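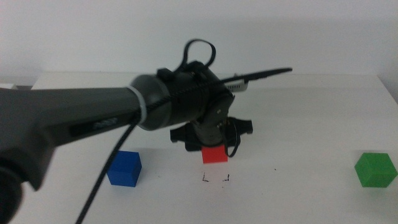 Sorting cubes: matte or gloss for a white table?
Forum: Classroom materials

kolledholm_t
26 Apr 2020
I need to replace a set of plain colored cubes used for sorting by color. Two candidates: Sivby, matte, sold by the single color, and Moura, gloss, sold in mixed boxes of 200. The tabletop is white and stays white. Does the finish matter in daily use?

Oluwatosin Edet
It does. Gloss picks up window light and the top face washes out. On a white table that costs you an edge. Get matte.

rusum7
Disagree in part. Gloss wipes clean in one pass. Matte holds pencil and finger grease, and after more than 8 months ours looked gray at the corners. The washing-out goes away if you move the table back from the window.

Oluwatosin Edet
Not every room has anywhere to move the table to.
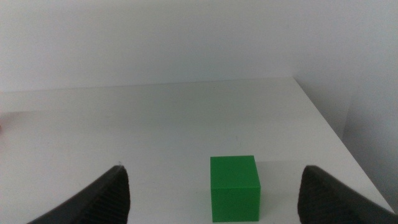
Edge contrast is what I would test first. Put one cube down, no markings, under the light you normally use. With the green one on the white top, the top face comes out slightly lighter than the front and the edge between them is still crisp. If your gloss sample can do the same at noon, buy the gloss.

kolledholm_t
Tried it with a red Moura. Edge fine in the morning, gone by two o'clock. Green not tested – the mixed box has only dark green.

rusum7
Then put a gray mat under them and keep the gloss. Part 1319 in the Sivby list, if they still carry it.

Oluwatosin Edet
A mat adds a border, and small children sort to the border. I would leave the table bare.

kolledholm_t
Ordering matte in red and green, 7 of each. Blue is out of stock until July.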